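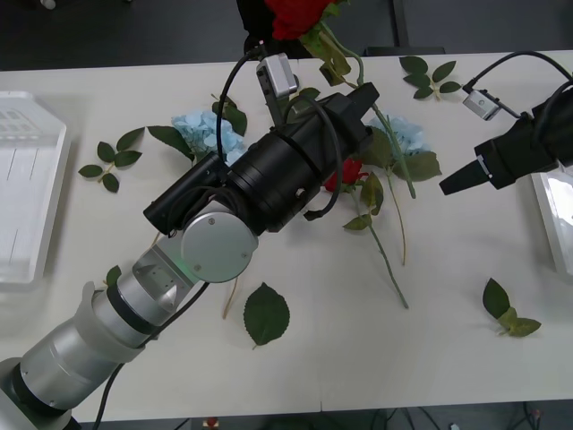

Figure 4. Stems and loose leaves laid out on the table.

4.1 Preparing the stems

1. Clear a flat white surface and lay out the roses, hydrangeas and loose leaves.

2. Hold each hydrangea by the base of the stem and look up into the head. The side stems branch from a single node. 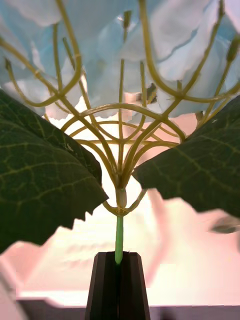 Bend the side stems outward one at a time until the head is even. Work from the node – never pull on the petals.

CAUTION: Do not bend a side stem more than 100 times. The wire core may break.

3. Straighten the rose stems. Hold the flower just under the sepals with one hand and draw the other hand down to the cut end.
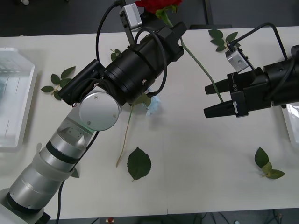 4. Refit loose leaves. Push the collar of each leaf onto the nearest peg until it stops.

NOTE: Leaves for roses and hydrangeas are not interchangeable. Spare collars are listed under Prolline part 56.

5. Lay the red roses and blue hydrangeas flat with space between the heads. Check for frayed edges before arranging.

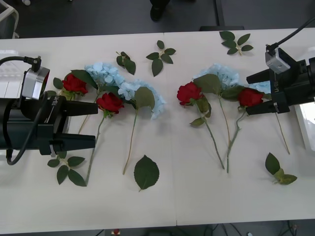
4.2 Filling the vase

1. Pour 900 g of dry gravel into the vase.

2. Insert the hydrangeas first, then the roses.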